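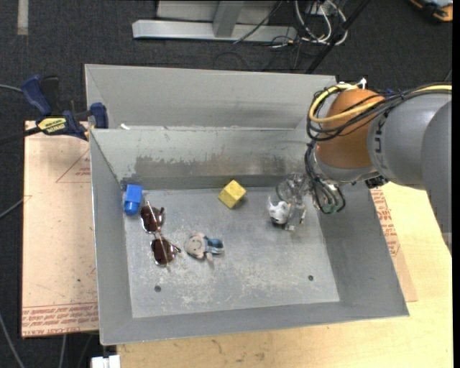 By the time Girish Uniyal got the ferry office to pick up, he had been listening to the same eight bars of accordion for so long that he had started to hum a harmony to it, and the young woman on the other end said, "Sir, are you singing?"

"I am," said Girish, who had never seen the point of lying about small things. "I left a scarf on your boat. The evening boat, from Clotasach."

"Everything off the boats goes up to Pilside," she said. "You'd have to come in person. They won't do it by phone up there."

So he went to Pilside, which meant the early bus, and then a second bus that was mostly schoolchildren, and then a walk uphill in the kind of November drizzle that doesn't look like much until you take off your hat. He was sixty-eight and had good knees, thanks to his mother's side. He had packed two boiled eggs and a slice of ginger cake in waxed paper, and he ate the cake first, standing under the awning of a shoe repair place, because it was that sort of morning and there was no one along to tell him otherwise.

The scarf was green. It had been knitted by his wife, Kamla, the winter they bought the house on Tyagi Street, when the furnace gave out and the two of them lived in the kitchen with the oven door open. She was not a good knitter. She was a wonderful cook and a fierce card player, and she could back a trailer down an alley that other people wouldn't have walked down, but the scarf got wider as it went along, so that one end was as narrow as a necktie and the other would have done for a tea towel. He had worn it every winter since. For the last two he had worn it without her there to laugh at how he tied it.

The office was at the back of the old customs house, up a flight of stairs that smelled of floor polish and somebody's soup. A bell sat on the counter with a card that said RING ONCE. Girish rang once, and waited, and looked at the calendar on the wall, which came from Prakon Marine Supply and showed a lighthouse. After a while he thought of ringing again, but the card had been very plain on the matter.

"Ticket?" said a man, coming out of the back with a mug in his hand.

"I haven't got a ticket. I've got a scarf. That is, I haven't got it, you have."

The man put down the mug and opened a ledger, a real one with a cloth spine, and ran his finger down the page. He was in no hurry at all. Girish, who had spent his working life behind the counter of a hardware store, approved of him for that.

"Which boat?"

"The six-fifteen."

"Color?"

"Green. Sort of a pond green. It's wider at one end."

The finger stopped. The man looked up, and something in his long face rearranged itself.

"Eleven-eighteen," he said. "That's number 1118. I wrote it up myself. I put down 'scarf or possibly shawl.'"

"She'd have enjoyed that," said Girish.

The man went off into the back, and there was the sound of a stepladder being moved, and then of it being moved again. He came out with the scarf folded over his arm like a waiter's napkin. Somebody had gone to the trouble of folding it properly, with the wide end underneath, and had pinned the number on through a dropped stitch so as not to make a fresh hole.

"I wasn't going to let it go in the charity box," the man said. "We start the numbers over when we get to 2000, and anything from the last thousand goes out. But I've got a sister who knits like that. You can tell when a thing's been made for somebody."

Girish signed where he was shown. He found that he couldn't quite manage his own name, and had to stop after the G and look at the lighthouse for a bit. The man turned his mug around by the handle, and turned it back, and remarked that the drizzle was meant to clear by noon.

"Is there a fee?" Girish asked, when he could.

"Two dollars. For storage."

He counted it out in coins, and then he took the waxed paper from his coat pocket and set the two eggs on the counter beside the money.

"They're only boiled," he said. "But there's salt in the twist."

"Well, now," said the man, and pulled up a stool from his own side, and then – after some thought – lifted the flap in the counter and brought out another. They had an egg each. The rain went on against the window, and down in the harbor the late-morning boat sounded its horn, and Girish, with the scarf tied the way she used to laugh at, told him about the furnace.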